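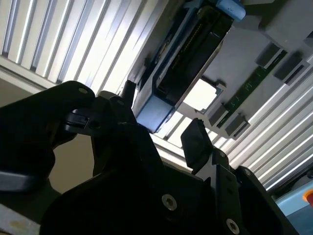 November, bench notes – the overhead tray and the lights

Had a proper look up at the long black tray this morning, mostly to settle the argument over whether the light blue end caps stay. They stay! Teodoro Arroyo wanted black ones to match, but I like being able to find the ends when I'm squinting up with both ceiling panels blazing behind it. Everything dark up there turns into one big shadow, and the blue is the only thing that shows up properly. Black caps would just vanish.

Rang Rivas about spares anyway. They do them in bags of 50 or boxes of 200, and we want 3, so I asked whether they'd split a bag and the chap is going to ring me back (he won't). The part number on my old order ends in 893, which I'm putting here so I stop hunting through the drawer for it. Cusamura list something similar but only in white, and I don't trust the fit from the drawing.

The recess down the middle of the tray wants a clean. I'm going to use the soft brush and go gently along the inner edge where the row of tiny bits is. I keep calling them pins and Teodoro keeps calling them slots, and I haven't had my nose close enough to win that one. No spray, whatever they are. Brush first, then the little hand blower, then pop the caps back on.

Lights: I still think the louvres are worth having. Preston had the bare tubes in their old room and I used to come home from there with a headache. But looking straight up past the tray is hard on the eyes, so for the cleaning I'll switch the ceiling off and use the Dideo lamp from the side. Must check its clamp first – it was drooping last time and I ended up holding it under my chin.

To do:
Chase Rivas after lunch
Soft brush back from the other bench
Lamp clamp, new wing nut if there's one in the tin
Put the steps away afterwards (me)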